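Rigoberto Sotelo
Re-did the sound insulation numbers for the Cullwood flats. Short thread.

1/ Airborne noise between bedrooms was the complaint. Voices, mostly, plus a TV at night.

2/ The partition is single stud, one layer of board each side, no fill. Lab rating for that build is low, and site results come in lower.

3/ Back-to-back outlets were the worst leak. We moved nine of them one stud bay over and sealed the boxes.

4/ Second fix: acoustic sealant along the bottom plate. Cheap, dull work – do it before the baseboard goes on.

5/ Cost for one flat was $788, labor included. Adding a second board layer would have been almost double.

6/ Doors are still the weak point. A hollow door with an 18 mm undercut cancels most of what you gain in the wall. Drop seals go in next, July if Fevaten ships on time.
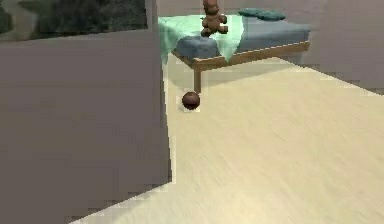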